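I went to the Cavden open day for the towels, which tells you how my December was going. The firm opens its finishing rooms once a year, and the leaflet promised 'the whole journey of a household cloth'. The journey began in a car park. I had ticket 129 and they were calling 100.

Inside, past a display of Vundik dishcloths and a great deal of bunting, was the folding room. The star was a striped towel, cream with thin lines of yellow and green, laid out on a royal-blue cloth. Hems in plain yellow, and at one bottom corner a small frayed tuft of thread. I was oddly cheered by the tuft.

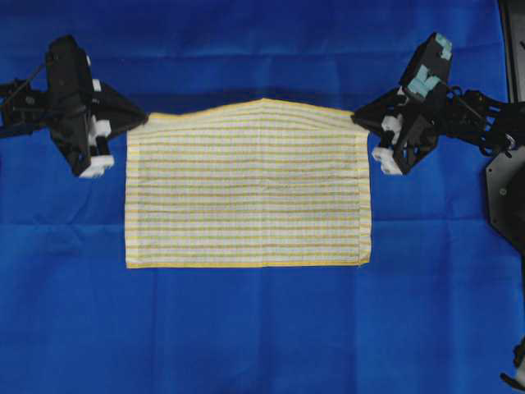
## Folding, at length

Hryhorii Boiko led our group and has views on corners. Take a towel by the corner, he told us, and the rest will follow. Take it by the middle and you'll be there until lunch. He also thinks stripes are a kindness to the folder - they show you at once when you've gone crooked, and so does everyone standing behind you.

Pinch striped cloth between two points and it fans out above them, all the yellow lines running down to the grip. 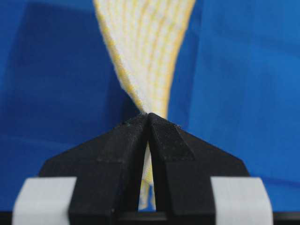 My own go took five minutes and produced something like a badly wrapped sandwich. Boiko shook it out and put it on a separate pile.

After that came hems. Up close the weave is bumpy, a bit like a waffle, and the yellow edge has a faint line of stitching along it. There was a loose white thread at the corner too, and I kept my hands in my pockets with some effort.

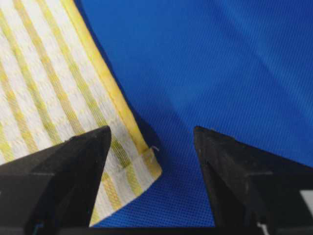 Stasiv would have snipped it. Never pull a loose thread, came the advice over my shoulder, cut it close and leave the hem alone, and don't believe anyone who says it'll wash out.

Tea was in the Pasetti room, two biscuits each, strictly policed. I bought a towel on the way out. It's still folded the way they sold it to me and I don't intend to touch it.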